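Stiltley Community Help
Money and the wider economy > Currency, trade and development lending

Why does a devaluation make the trade balance worse before it gets better, and does it change what a country owes to a development bank?

Posted by Siham Jaber

I am working through a course unit on exchange rates and have got stuck on two points which the notes treat as one.

The first is the trade balance. The notes say that when a country devalues, exports become cheaper abroad and imports dearer at home, so the balance should improve. Two pages later there is a chart in which the balance falls for several quarters after the devaluation and only then rises. The text calls this the J-curve and moves on. I can follow the words but not the arithmetic.

The second is the debt. If the government has borrowed in dollars from a development bank, does the devaluation make the debt larger? One classmate says yes, it goes up by the same percentage as the devaluation. Another says no, the debt is fixed in dollars and does not change. They both sound right to me.

The unit uses an invented country which exports coffee and cloth and imports fuel and machinery. Before the devaluation 10 of its units buy one dollar. I would prefer an explanation in those terms if possible. I do not need the history, though the notes have a long section on it beginning in 1868 which I have read twice without benefit.
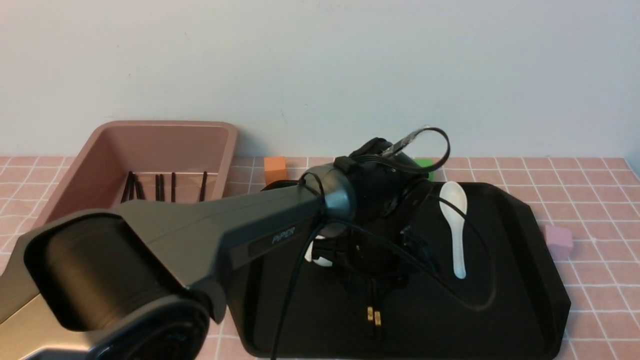

Replies, oldest first

Hanneke Coppens

The two parts need separating, so I will take them in order.

Trade balance. Start with the fact that volumes respond slowly and prices respond at once. Contracts for fuel were signed last month. The importer must take delivery of the same quantity at the same dollar price, and each dollar now costs more units. Exports of coffee were also contracted, often months ahead. If they were invoiced in the home currency, the foreign buyer now pays fewer dollars for the same sacks.

Suppose imports are 70 dollars a month and exports are 700 units a month, invoiced in units. At 10 units to the dollar, imports cost 700 units and trade is balanced. Now devalue so that one dollar costs 12 units. Imports are still 70 dollars, but that is 840 units. Exports are still 700 units. The balance has gone from zero to a deficit of 140 units, and no buyer or seller has changed their behaviour. That is the downward stroke of the J.

Later the contracts expire. Foreign buyers find the coffee and cloth cheaper in dollars and order more. Domestic firms find the fuel dearer and use less of it, or find a local substitute if there is one. The balance then improves. Whether it improves enough depends on how strongly the two sides respond. The usual statement is the Marshall-Lerner condition: starting from balanced trade, the price elasticity of demand for exports and that for imports, taken as positive numbers and added together, must exceed one. In the first months the sum is commonly below one. Over a longer period it is commonly above it, although a country which imports mostly fuel and machinery may find its import side very unresponsive.

Note that the result depends on the invoicing currency. If the exports are invoiced in dollars, export receipts in units rise immediately along with import costs, and starting from balance there is no initial dip at all. Much commodity trade is in fact invoiced in dollars. Your notes should have said which case they were assuming. The chart only makes sense with at least part of the exports priced in the home currency.

Debt. Your classmates are measuring in different currencies. A loan of 46 million dollars is 46 million dollars before and after. In units it was 460 million and becomes 552 million, a rise of 20 per cent. What matters for the budget is the second figure, as the government collects its taxes in units. What matters for the country as a whole is whether its dollar earnings cover the dollar payments, and that takes you back to the trade balance. If the devaluation eventually raises dollar export earnings, the debt may become easier for the country to service while remaining heavier for the treasury.

One further point which catches people out. The size of the percentage depends on how the rate is quoted. Going from 10 units per dollar to 12 is a 20 per cent rise in the price of the dollar, but the unit has lost only one sixth of its dollar value, so 16.7 per cent. The local-currency value of the debt rises by the first figure. A newspaper reporting the devaluation may well print the second. Your first classmate should check which one the question uses.

Ziad Khasawneh

Simple version. Devaluation is bad for anyone who owes dollars and good for anyone who earns them. Governments owe them and exporters earn them. The J-curve is just the delay. I did this unit in November and the exam only wanted the diagram with the axes labelled, so I would not spend long on it.

Also development banks normally reschedule if the currency falls, so the debt part is not a real problem.

Valdis Zariņš

The last sentence of the reply before mine should not be relied on. Multilateral development banks do not normally reschedule a loan on account of a movement in the exchange rate. The borrower carries the currency risk unless the loan agreement says otherwise. Some lenders offer a conversion of the loan into another currency, or a hedge, but it has to be requested and paid for, and for small currencies it is often not available. Because these lenders are generally treated as preferred creditors, a government in difficulty tends to rearrange its other debts first.

I agree with Hanneke's arithmetic. Three additions.

Interest and principal should be looked at separately. In the early years of a long loan there is usually a grace period in which only interest and charges are paid. A devaluation in that period raises the unit cost of the interest straight away, but the larger part of the damage arrives when the principal falls due. A student who multiplies the whole debt by 1.2 and calls it this year's cost has overstated it considerably.

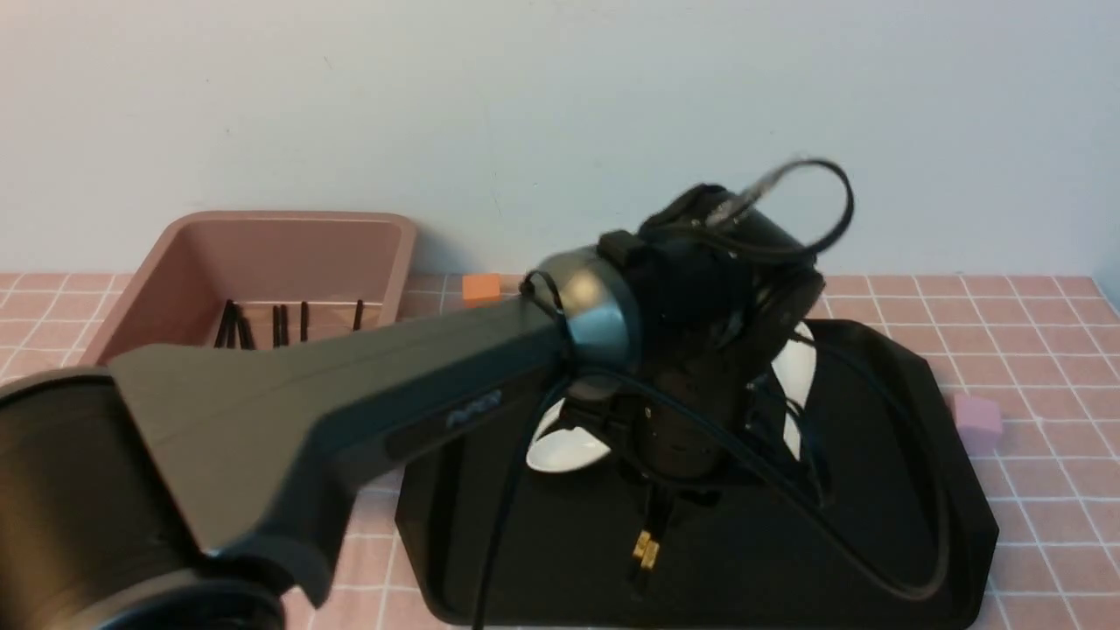

Concessional loans behave in the same manner. The rate may be very low and the term very long, but the obligation is still in foreign currency. A low dollar interest rate combined with a currency that falls every year can cost as much in units as an ordinary domestic loan. The proper comparison is the foreign rate plus the expected annual depreciation against the domestic rate. This is seldom shown in introductory texts.

Finally, the ratio normally quoted is debt to national output. Output is measured in units and foreign debt in dollars, so after a devaluation the ratio jumps even though nothing has been borrowed. If domestic prices then rise, output in units rises too and part of the jump is reversed. How much depends on how far import prices feed through into other prices. If all prices rose by the full 20 per cent the ratio would be back where it began, and so would the competitiveness of the coffee and the cloth. In that case the devaluation has achieved very little on the trade side either, which is why it is usually accompanied by some restraint on spending and credit.

For reading, any intermediate text with a chapter on the elasticities approach will cover the first part. For the second, look for the phrase "currency composition of external debt" in the index.

Comments on this reply

Siham Jaber: Thank you both. The invoicing currency was the missing piece. The notes do say "priced at home", in a footnote under the chart, which I had taken to mean something else. Is the starting point of balanced trade essential to the condition, or only convenient?

Valdis Zariņš: Convenient. If imports already exceed exports, the plain sum is no longer the right test when the balance is measured in units, and the export elasticity has to be larger to compensate. Try it with imports of 90 dollars and exports left at 700 units and you will see the deficit widen by 180 units at the first step.

Siham Jaber: I get 1,080 less 700, so 380 against 200 before. Agreed.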